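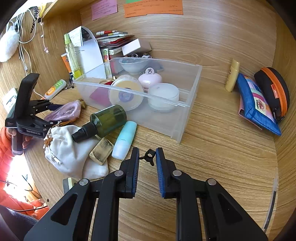

The Flulum Clear Desk Box, with jars and a white bowl inside

Flulum Clear Desk Box, Medium
$23.00 including GST
In stock, leaves our Ballarat shed within 2 business days

We've been selling storage at Zodmont for a good while now, and if you asked me which thing in the shop I'd pinch for my own place, it would be this plain little box every time. It isn't flash. It's clear plastic, open at the top, with a raised rim you can get your fingers under, and it sits on a desk or in a cupboard and lets you see what you've got. I have one for sewing bits, one for the dog's odds and ends, and one that I'm not prepared to discuss (it's mostly birthday candles and dead batteries).

The reason we keep reordering it is that it suits people with a lot of small, pretty, awkwardly shaped belongings. Jars with fancy lids, for instance. They never stack, they roll off shelves, and if you put them in a drawer you forget which is which. Stand them up in the Flulum and the lids do the labelling for you: yellow one, white one, the pink one with the rabbit ears on top. A bowl goes in at the back quite happily, and anything flat like a booklet can lean inside the front wall without sliding under everything else.

What to keep in it, and what to leave out

Shengli Yu, who looks after our returns and therefore hears all the grumbles, would like me to say that the box works best when you don't try to put the whole desk in it. Tall spray bottles are happier outside. So are power boards, please, and anything with a cord that's plugged in. Zip pouches and drawstring bags can stand or lie next to it, and you'll find that one box in the middle of a desk gives everything else a sort of anchor, so the pile of books goes on one side and the pouches go on the other.

Soft things are a matter of taste. Rope, cord and ribbon will all go in, but if you've got a big thick coil of it I'd leave it in a clear bag, folded into long loops so it doesn't tangle, and keep it in front of the box where you can grab it. A small bowl just behind the corner is good for the tiny glassy trinkets that would otherwise end up at the bottom.

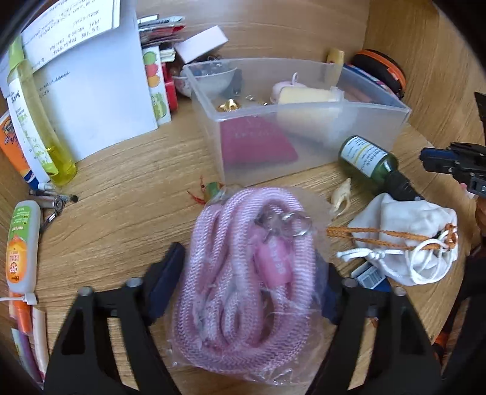

Details

Colour: clear
Material: plastic
Shape: rectangular, open top, raised rim
Height: 23 cm
Lid: none. We're asked a lot. Jiang make a flat tray that sits over the rim, sold separately.
Cleaning: warm water, a drop of dishwashing liquid and a soft cloth. Not the dishwasher, and go easy on the scourer or you'll cloud it.
Product code: FL-47

The shiny side of clear storage

You'll see fingerprints on it. I may as well tell you now, as I'd rather have you fond of us than cross with us. A dry microfibre cloth brings it back up in a few seconds, and after the first week you stop minding anyway. It also looks its best near a window, where the light comes through and even a stack of plastic cups seems a bit special.

If you keep decorations, have a think about giving them a box of their own. Little fabric ornaments with bells and ribbon loops get squashed in a drawer, and velvet doesn't forgive you for it. I lay mine on top of everything else, bells and all, and they come out in December looking the way they went in. A candle can live in there too (unlit, obviously!), and cups slot in next to it.

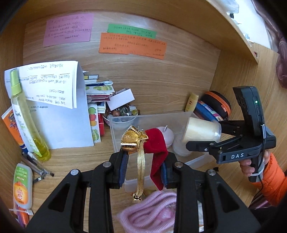

A white candle and translucent cups in the box, with notes on the back wall of the compartment

From our customers

"Bought one for my desk nook and went back for another before the first had even arrived. I can find my hand cream now. Packaging was lovely and there wasn't too much of it." Lucero Montoya

"Good and clear, sturdy rim. Slightly bigger than I'd pictured so do measure your shelf first." P., Geelong

"Mum has claimed it."

Postage and returns

Flat rate anywhere in Australia, and free once your order goes over $56, so a set of three will get you there with a bit to spare. We wrap each box in paper and send it in a plain carton. If it turns up cracked, send us a photo and Shengli will pop a new one in the post, no need to mail the old one back. Change of mind is fine too, as long as it's unused and you cover the return postage.

You might also like

Flirka Stacking Cups, translucent
Flirka Drawstring Pouch
Jiang Flat Tray, fits Flulum Medium

Page updated 2021-09-26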